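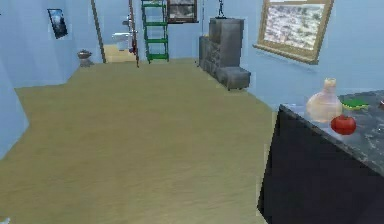 Counter and open floor in a room with pale blue walls

Open-plan living is a way of laying out a home so that cooking, eating and sitting take place in a single room. It differs from the older arrangement, in which each activity had a room of its own with a door that could be shut. The term is used for both new homes designed this way and older ones that have had walls removed.

Background

One-room living is much older than the separate kitchen. In many parts of the world a household cooked, ate and slept around one fire, and a second room was a sign of money. Separate kitchens became common in larger houses, where smoke, smells and hired help were kept away from guests. As houses for middle-income families copied the larger ones, the closed kitchen came with them, often as a small room at the back.

Several changes made it possible to bring the kitchen forward again. Gas and electric stoves gave off far less smoke than coal or wood. Central heating meant that a family no longer had to close doors to keep one room warm. Steel beams allowed builders to span wide openings that would once have needed a wall underneath. By the second half of the twentieth century, plans that joined the kitchen to the living area were common in American suburbs, and they later spread to apartments.

Layout

Without walls, other things have to mark where one area stops and the next starts. The usual ones are a counter, a change of flooring, a rug, a lower ceiling or the back of a sofa. Designers call these "soft" divisions.

A counter that stands free on all sides is called an island. One joined to a wall or to another run of cabinets is called a peninsula. A peninsula needs less floor space, as it has only one open end to walk around, and it is the more common choice in small homes. When two runs of counter meet at a right angle the result is an L shape, which leaves the remaining sides of the room open.

The space left for walking matters more than the size of the furniture. A passage that is wide enough for one person is often too narrow when an oven door or a drawer is open. Renu Pal's handbook Rooms Without Doors, which is used on some drafting courses, advises drawing every door and drawer in its open position before fixing the place of a counter.
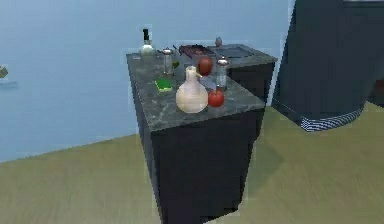

Pramila Lodhi takes the opposite view of the peninsula, arguing that it brings back the closed kitchen in a lower form and that a plain table in the same spot would serve most families better. A table can be moved, she writes, and a peninsula fixes the room for as long as it stands. Her own plans place all the storage against one wall and leave the middle of the floor clear.

Later writers have tended to settle between the two positions. Rutilio Beltrán recommends a fixed counter only where it also holds the sink or the stove, so that the plumbing or wiring justifies the loss of floor.

Noise and smell

Noise is the complaint heard most often from people who move to an open plan from a house with separate rooms. Dishwashers, fans and televisions all share the same air, and hard floors and bare walls reflect the sound back. Curtains, rugs, bookshelves and upholstered seats absorb part of it. Some households choose quieter appliances, and some run the dishwasher overnight.

Smell is dealt with mainly by an extractor fan over the stove. A fan that vents outdoors removes steam and grease from the house. A recirculating fan passes the air through a filter and returns it to the room — it catches grease but leaves the moisture behind. Filters of this second kind have to be changed regularly or they stop working well.

Heating and cooling
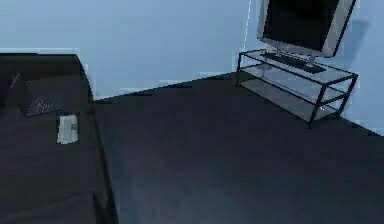 Is an open-plan home harder to heat than one with separate rooms?

It usually takes more energy to keep one large room comfortable than to heat a single small room and close the door, but a well-insulated house shows little difference if every room would have been heated anyway.

Ceiling height has a strong effect. Warm air rises, and in a tall room much of it collects above the people it is meant for. A slow ceiling fan can push it back down. Homes with an open staircase lose heat to the upper floor in the same way, and a door or heavy curtain at the foot of the stairs is a common repair.

Removing a wall

Walls are either load-bearing or not. A load-bearing wall holds up a floor, a roof or another wall, and it can be taken out only if a beam is put in to carry the weight. The work normally requires a permit and drawings by an engineer. Other walls are lighter but may still contain pipes, ducts or wiring, and these have to be rerouted.

In many older houses a short length of wall is left standing on each side of the new opening to support the ends of the beam.
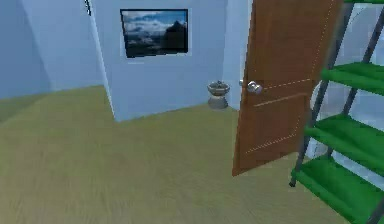

These stubs, sometimes called nibs, can be made deeper to hold shelves or a closet, or to hide a vertical pipe that would be costly to move. Leaving them in place also avoids patching the floor and ceiling along the whole line of the old wall.

Small homes

Open plans are widely used in small apartments, where interior walls take up space and block daylight. The Nosoleo building, a converted warehouse with apartments of 633 square feet, has only two interior doors in each unit, one to the bathroom and one to the bedroom. Its architect, Harsh Shukla, placed the kitchens on the side farthest from the windows so that the seating area would get the afternoon light.

See also

Galley kitchen
Great room
Load-bearing wall
Studio apartment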